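Ticket: Hand-held gripper, drawer-opening task, jaw position drops out near the knob
Site: Oltevley, household bench
Status: Closed, with one follow-up open

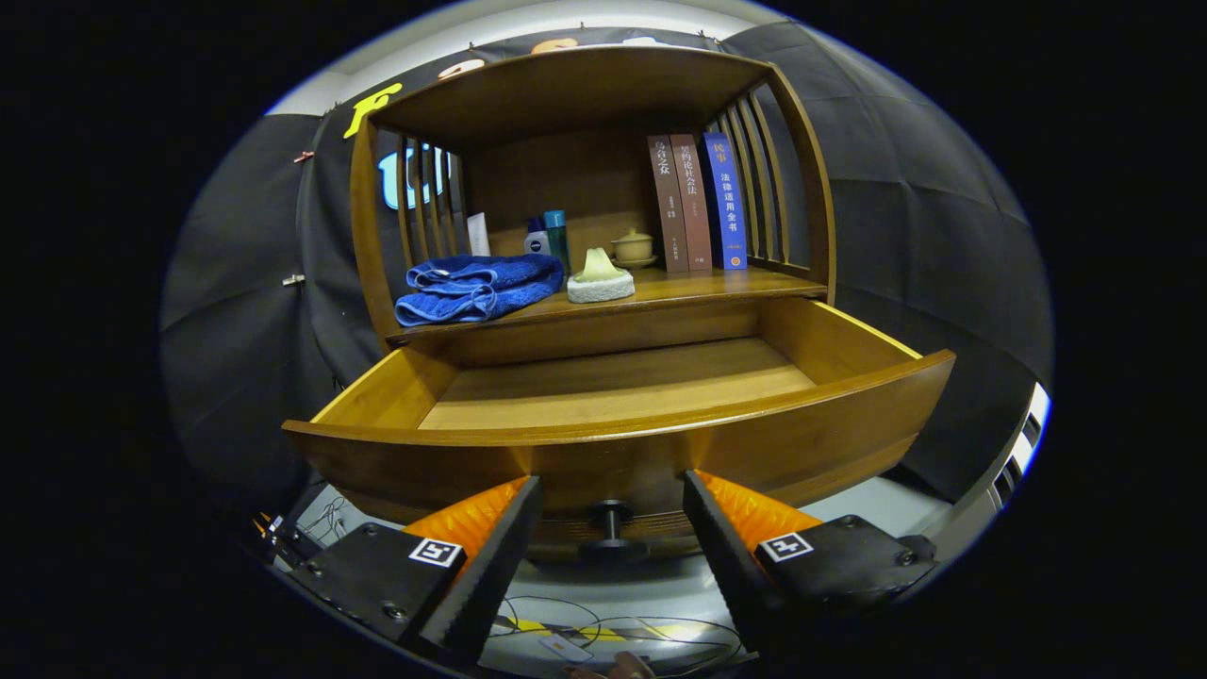

Reported problem

Opened 20th March by the bench operator.

During drawer-opening takes on the wooden cabinet, the jaw width reading freezes when the gripper is brought up to the knob. The fingers keep moving. The number in the log does not. When the operator backs away from the cabinet, the reading comes back, usually with a jump. The recorder gives no warning. The fault was found in playback, when the gripper model on screen went through the knob without closing on it.

Takes affected: 81 out of 100 in the batch. The remaining 19 look usable but have not been replayed at full speed.

Setup

Gripper: hand-held, two fingers, orange pads, one square marker on each side. Jaw width is worked out from the distance between the two markers as the gripper camera sees them.
Task: approach the drawer knob with jaws open, close, pull, release, back off.
Cabinet: slatted sides, curved drawer front, round dark knob on a short stem. Shelf items are left in place for all takes (towel, bottles, teacup, books and so on). Drawer empty.
Backdrop: dark gray fabric.
Recorder software: Loremetti, bench build.
Marker tracking: Prokopenko module, settings copied from the tabletop bench.

First response

Asked for the following:

- raw video from one bad take and one good take
- the tracking log for both
- the tracking settings file
- whether the same gripper works on the tabletop bench

Operator replied the same afternoon with all four. The gripper works on the tabletop bench with no dropouts.

Step 1: Markers

Cleaned both markers with a dry cloth and checked that they were flat on their plates. No lifted corners. Measured the printed size against the settings file. It matches.

Result: no change. Reading froze on the first approach.

Step 2: Cables

The cables on the floor below the cabinet were tangled, so they were checked next. Unplugged and reseated every connector at the gripper base. Moved the gripper by hand through its full reach while watching the video feed for dropped frames. None.

Result: no change. The video stream is complete in the bad takes, so the cable is not the cause. The floor run should still be tidied. A snag there would pull on the gripper.

Step 3: Lighting

Compared marker brightness in the raw video. In the good take both markers have a clear white border from start to finish. In the bad take the border on the left marker washes out as the gripper gets close to the cabinet. The tracker loses the corner points and holds the last value.

Checked exposure. The tabletop settings leave it on automatic. On the tabletop bench the background is pale and the exposure stays short. Against the dark backdrop the camera raises the exposure, and the white part of the marker goes to full brightness.

Set exposure by hand to 2000 microseconds and ran five approaches.

Result: reading held on all five. Put exposure back on automatic and the fault returned on the second approach.

Step 4: Why there was no warning

The tracking module has a hold setting that repeats the last good value when a marker is lost. It is meant to cover a frame or two. In the copied settings file the hold limit was blank, and the module reads blank as no limit. The recorder therefore got a steady stream of valid-looking numbers and had nothing to flag.

Set the hold limit to 5 frames. Covered the left marker with a card during a test take. The recorder stopped the take and showed "marker lost" as expected.

Cause

Automatic exposure against a dark background, combined with a blank hold limit. The hardware is fine.

Fix applied

1. Exposure fixed at 2000 microseconds in the household bench settings.
2. Hold limit set to 5 frames.
3. Household bench now has its own settings file. It no longer reads the tabletop one.
4. The 81 bad takes are marked "do not use". Do not delete them. The video is good and the jaw width may be recoverable with a second pass.

Safety note

These takes were due to go to the Cidel arm for replay. They were held back in time. With the jaw width frozen open, the arm would have driven to the knob and pulled without a grip. With it frozen part closed, the fingers could have hit the knob or the drawer front at approach speed. Any batch recorded with the old settings file must be replayed in simulation before it goes near the arm. Keep the force limit on for the first real replay even if the simulated one is clean.

Operator comments

"Ran a fresh set after lunch with the new file. No freezes. The picture is darker and the spines of the books are harder to read on the monitor, but the markers are sharp. Can we get the current exposure mode shown on the recording screen?"

Reply: Request passed on as a separate ticket. Until then, check the mode in the settings panel before each batch.

Follow-up

Open: replay the 19 remaining takes at full speed and compare jaw width against the video by eye.
Done: floor cables bundled and routed away from where the operator stands.
Done: settings file on the tabletop bench checked. The hold limit was blank there too and is now 5.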